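How robots changed the work at a tap factory
For readers aged 9 to 12
Updated February 14, 2022

Every tap has to be tested before it is sold. The handle must turn smoothly, stop where it should, and keep doing so for years. At the Dreler factory, which makes kitchen and bathroom taps, this testing used to be done by hand. Now most of it is done by robot arms.

What does "automation" mean?
Automation means using a machine to do a job, or part of a job, that a person did before. A dishwasher is a kind of automation. So is a door that slides open when you walk up to it. In a factory, automation usually means that one step in a long chain of steps has been given to a machine. The steps before and after it may still be done by people.

How was the testing done before?
A tester took a tap from a tray, fixed it to a bench and moved the handle up and down 180 times. While doing this, the tester felt for any roughness or looseness. A good tester could notice a fault that was too small to see. The difficulty was the repetition. Moving a handle hundreds of times a day makes wrists and shoulders sore, and a tired person is more likely to miss something.

What does the robot do?
A robot arm has joints, a little like your shoulder, elbow and wrist. Each joint has a motor. At the end of the arm is a gripper, which has fingers that open and close. The arm takes hold of the handle and moves it along a set path. Sensors measure how hard the arm has to push. If the push needed is too large or too small, the computer marks that tap for checking.

The factory has 12 test benches with robot arms. They were supplied by a company called Stolley and started work in January.

How does the robot know where the handle is?
It has to be told, or it has to learn. A tap handle is awkward for a robot. It is small, and it moves in a curve. Shiny metal also causes trouble for cameras, as the bright spots on it shift when the light changes.

For this reason, new movements are tried first in a simulation. A simulation is a copy of the task inside a computer, with a pretend robot and a pretend tap. If the pretend arm bumps into the pretend tap, nothing gets broken. The engineers change the instructions and run it again. One handle design, the Maltard, needed 1048 runs before the movement was ready for a real bench.

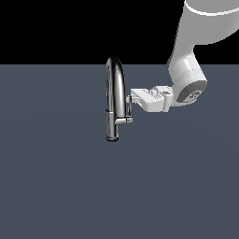

A simulated robot arm reaching the lever handle of a chrome kitchen tap.

What happened to the testers?
There were 19 people in the testing room. Most of them still work there, but their jobs are different. Some look after the benches, load the taps and clean the grippers. Others examine the taps that the computer has marked and decide what is wrong with them. Four moved to the assembly line. Two left the company.

Giorgia Caruso was a tester and now helps to set up the simulations. She tells the engineers what a faulty handle feels like, so that they can turn that feeling into a number. She had to take a course in programming first. She says her wrists are better, but that the room is noisier and there is less time to talk.

Are there things the robots cannot do?
Yes. They do not notice a scratch or a strange smell of oil unless somebody has given them a sensor for it. They also need new instructions whenever the shape of a handle changes. Taps made in small numbers are still tested by hand.

Words to know
Gripper: the part of a robot that holds things.
Joint: a place where a robot arm can bend or turn.
Sensor: a part that measures something, such as force or light.
Simulation: a copy of a task that runs on a computer.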